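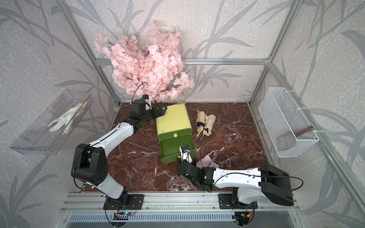 Peel-and-stick wallpaper in a rental, does it really come off clean?

tannerdoor
Moving into a one-bedroom in February and the walls are that landlord beige. I keep seeing the Trolteo removable stuff, a gray leaf pattern, and every review says it "peels right off." Every review also seems to be written the day after it went up. Has anyone left it on a full lease and then taken it down?

mossback53
Had Trolteo up for two years. Bedroom came off fine. Bathroom took paint with it, and in one corner the paper layer of the drywall too. I lost part of my deposit.

quillpatch
Mossback, was the paint flat or satin? Flat builder paint will come off with masking tape. I don't think you can blame the wallpaper for that.

mossback53
Flat. Same as every rental I've ever lived in. If it only works on paint renters don't have, I don't see why they print "renter friendly" on the box.

tannerdoor
Pretty sure mine is flat. The Zerkis brand says it's rated for 1000 days. Rated by who?

oldgrout
By Zerkis, I'd guess. I've never seen a test behind any of those numbers. Put a scrap behind the door and leave it a month before you buy six rolls.

quillpatch
A month tells you very little. Heat is what sets the glue. Mine was up three summers on satin and came down in one evening with a hair dryer on low - no damage at all. People skip the hair dryer and then post angry reviews.

oldgrout
Or they used one and it still tore. I've patched enough walls to doubt the hair dryer story. Works on one wall, fails on the next.

Edited 6 December 2019: tannerdoor asked me for the order I'd do things in, so I'm putting it here.

1. Wash the wall and let it dry overnight. Move small stuff out into the middle of the floor so you can reach the baseboard. 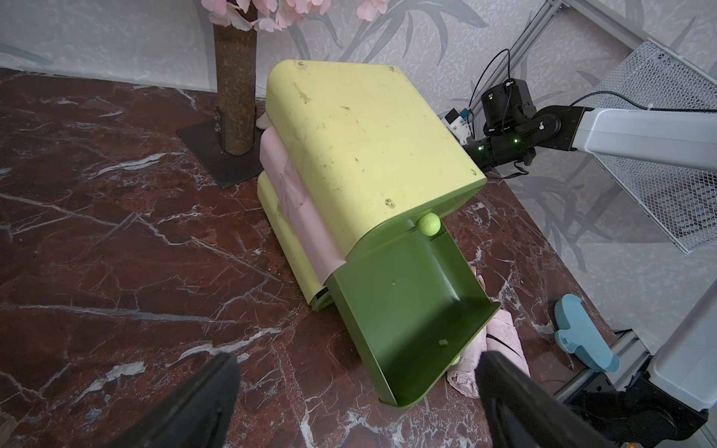

2. Stick up a test strip, somewhere warm if you have it.

3. Take dated photos of the bare wall and email them to the landlord.

4. Buy one roll more than the calculator says. The Arsenault one ignores pattern repeat.

fennelroad
Or get it in writing first. Fusau, who manage my building, charge for repainting if they find any wall covering at all, damaged or not. It's in the lease.

tannerdoor
Just checked mine. "No adhesive materials." So does that cover this or only hooks?

quillpatch
They mean hooks.

fennelroad
I wouldn't bet a deposit on that.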